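2018-02-26

I had every intention of getting to bed early, but the fruit basket has been on my mind all evening and I would like to get it down before I forget what we decided.

It began with the long white table, which collects everything in the building that has no home. Orange sneakers, scissors, that yellow sponge, and in among it all the basket, with its tall handle wrapped in white and the little red bands. I have grown so fond of it. The plastic lemon sits on top and the bananas down at the bottom, and I do think it cheers up the whole table, even on a gray day like this one. 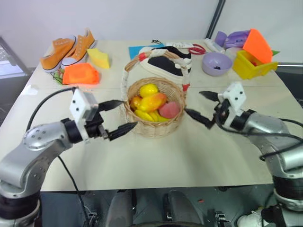 Denise Nuttall thinks we should stop pretending and buy real fruit, at least for the April open day, and have people help themselves as they come in. She said it over coffee and then again on the stairs, so I know she means it. I told her real peaches go soft by lunchtime, and that I once lost a good tablecloth to a pear (true, and I still miss it). We went back and forth very happily for far too long and settled on a bowl of real oranges by the door, with the basket staying as it is for show.

Then there is the question of how to fill it. I like the peach over on the right, where the pink shows, and the small orange on the left to keep things even. The mango I can't make up my mind about. It looks handsome in the middle with its bit of red, but the basket seems lighter and prettier without it, and you can see the bananas properly.

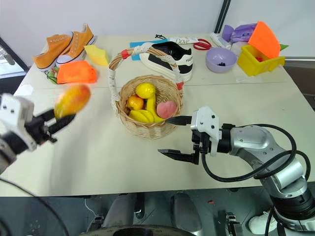 I may try a ribbon as well, a narrow one, if the shop on Imrie Street still sells them by the yard. Mother always tied one on her Easter baskets and fussed at the bow until it stood up by itself – I never learned how she did it.

Tomorrow I must find proper places for the shoes and take the scissors back to the drawer, and ask Denise whether she wants that lavender bowl for the oranges or something bigger. Also stamps, and call about the boiler. My tea has gone cold and it is much later than I meant it to be, so goodnight.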